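Service Robotics, Unit 4: Looking Hard at a Product
Course handout, revised Oct 6, 2019

Read this before the lab. Bring it with you too, with your own scribbles in the margins!

We have spent three units on motors, joints and control loops. Now we get to the fun part, which is picking up a real package that a company wants to sell and asking what you would get for your money. Our case is the Drastdale hand-and-arm kit, offered by Groltport with a setup service and a training day. I think it's a lovely piece of work in places, and I have some gripes, and I hope you'll come back with different ones.

4.1 What is on offer

The basic package has one arm, one jointed hand, the control software (called Esden) and a support plan. Groltport quotes a reach of 82 cm and a setup time of 35 minutes for a trained person. The full manual runs to 130 pages. You only need the chapters on hand joints and workspace for this course, but do skim the rest, the wiring diagrams are great.

Terms to know:
Workspace: everywhere the hand can get to.
Useful workspace: everywhere it can get to AND still do the job. Always smaller.
Housing: the outer shell over a link or joint.
Pivot: the point a link turns around.

4.2 Desk work and close work

A sorting box makes a good first task for a hand like this. The compartments are small, the walls are thin, and the fingers have to come in from above without bumping a partition. Plan the approach path first and the grip second. Then look closely at the finger joints, where the pivot screws on the hand are right out in the open. I love this! You can see how one link hangs off the next without taking anything apart.

Wooden box on the desk first, then the hand over the taped carpet:
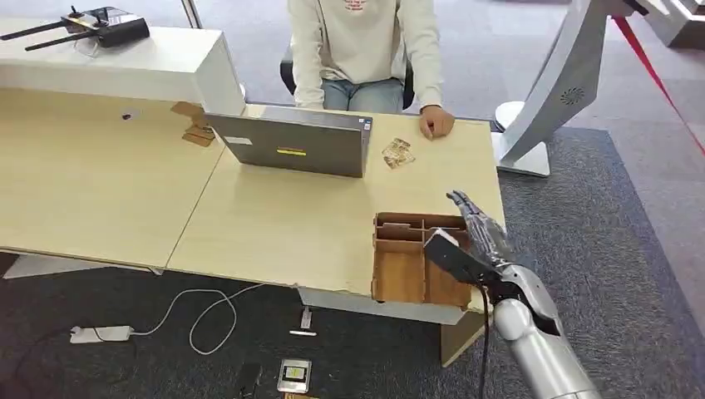
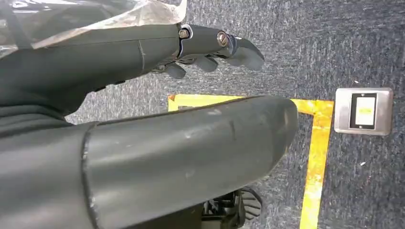
4.3 Reading wear

Scuffs on a housing are worth your time. Note where they sit, then ask which movements would bring that surface near a table, a wall or another link. A mark alone won't tell you the cause, so write down more than one guess. Seams get the same treatment.

4.4 For the lab

Work in pairs. Use the Szulc checklist from Unit 2 and allow around 6 minutes per item. Hand in one page covering:
- one feature you would pay extra for
- one question you would put to Groltport before signing
- a sketch of the useful workspace for a task you choose

Sketches in pencil are fine. Label your axes, please.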